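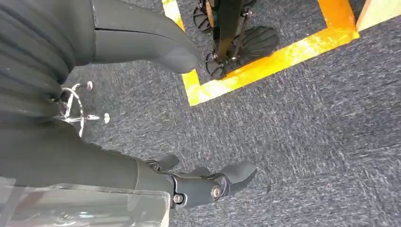

**Rodica Dinu**
*Autorin, schreibt Erzählungen und arbeitet in einem Lager*

## Teppich

Der Teppich im Ausstellungsraum von Motitz war graublau und kurz geschoren. Kusum hatte ihn nicht ausgesucht. Er lag schon da, als sie anfing, und er würde noch daliegen, wenn die Firma im Juni auszog.

Sie kniete mit der Rolle Klebeband neben der Wand und zog den letzten Streifen ab. Gelb, damit die Leute von der Spedition es sahen. Innerhalb der Linien sollte alles stehen, was nach Gurnov ging. Außerhalb blieb, was noch keiner wollte.

»Das Rechteck ist schief«, sagte Petro von der Tür.

»Der Raum ist schief.«

Er kam herein und stellte sich an die Ecke, wo die beiden Streifen zusammenliefen. Mit der Schuhspitze drückte er das Band fest. Dann sah er zu dem kleinen Drahtgestell hinüber, das auf dem Boden stand, verchromt, mit Kugeln an den Enden.

»Kommt das mit?«

»Steht nicht auf der Liste.«

»Es gehörte Yaryna.«

Kusum nahm die Liste vom Fensterbrett. 135 Posten, die meisten abgehakt. Regale, Lampen, der lange Tisch, an dem sie mittags gegessen hatten. Ein Gestell aus Draht kam nicht vor. Yaryna war im Winter gegangen und hatte ihre Tasse mitgenommen, ihre Jacke und eine Pflanze, die sowieso nicht mehr zu retten war.

»Wofür war das?«, fragte Petro.

»Sie hat Zettel drangehängt.«

»Was für Zettel?«

»Wen sie anrufen musste. Was sie einkaufen wollte. Einmal hing da eine Woche lang nur das Wort Zahnarzt.«

Petro hockte sich hin. Er fasste das Ding nicht an. Unten im Hof rangierte jemand einen Lieferwagen, und sie warteten beide, bis der Motor aus war.

»Ich könnte es ihr bringen«, sagte er. »Sie wohnt jetzt in Uvov. Das sind 2 Stunden mit dem Zug.«

»Für ein Stück Draht.«

»Ja.«

Kusum drehte das Klebeband in den Händen und suchte den Anfang. Sie hatte sich seit Februar vorgenommen, Yaryna zu schreiben. Es waren vier Sätze, die sie im Kopf hatte, und den dritten mochte sie nicht.

»Frag sie erst, ob sie es will«, sagte sie.

»Hast du ihre neue Nummer?«

Die hatte sie. Sie las sie ihm vor, und er schrieb sie auf die Rückseite der Liste, weil er sonst kein Papier hatte. Als er draußen war, hörte sie ihn im Treppenhaus reden, zuerst laut, dann leiser. Ihren Namen sagte er einmal.

Sie riss ein kurzes Stück Band ab, schrieb mit dem Filzstift Uvov darauf und klebte es sich an den Ärmel, bis er wiederkam.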